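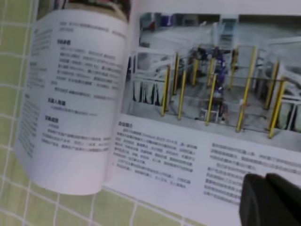
Irkach Fan Club - March Meeting Minutes

Home | News | Minutes | Tour Dates | Forum | Join

Minutes by me, Kirsty Moncrieff, again. Present: Ruairi Tennant (chair), Lorna Chisholm, Sorcha Ogilvie and me. Sheila Garside sent her apologies. We started at 7:10 pm.

1. The engagement news
Well, we had to start there! Irkach announced it on their page the night before and Lorna had already cried twice. Ruairi asked that we keep the club's message short and sweet and leave the wedding date guesses out of it. Agreed. Sorcha will post it tonight. 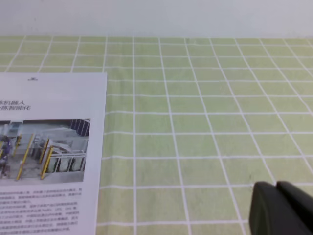 Printed sheet and tablecloth

2. Membership
We're at 696 paid members, up 134 from last spring. I put most of that down to the Bondero duet (Ruairi thinks it was the talk show). New badges go out once Sheila gets the addresses to me.

3. Fan book
Sorcha has collected more than 10 letters from members in other countries and wants them all in. Lorna would like a few trimmed, especially the one that goes on about the Asfaw breakup - it's old news and a bit mean.
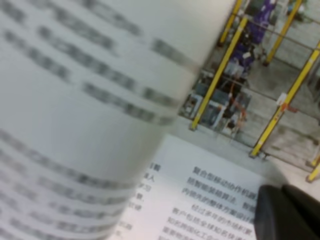 We went back and forth on this for ages and settled on cutting only the gossip and leaving people's own stories alone. Lorna will write to the person first so it doesn't come as a shock.
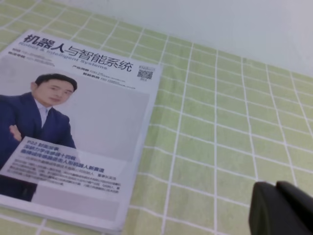 4. Grolano premiere
Our raffle for the two red carpet passes brought in $3791, wow! Ruairi will draw the winner at the next meeting. I asked if club officers can enter and was told no, very quickly.

5. Any other business
Sorcha wants a rule about posting photos of Irkach's family on the forum. We all liked the idea, and she'll bring some wording next time.

Finished at 8:45 pm.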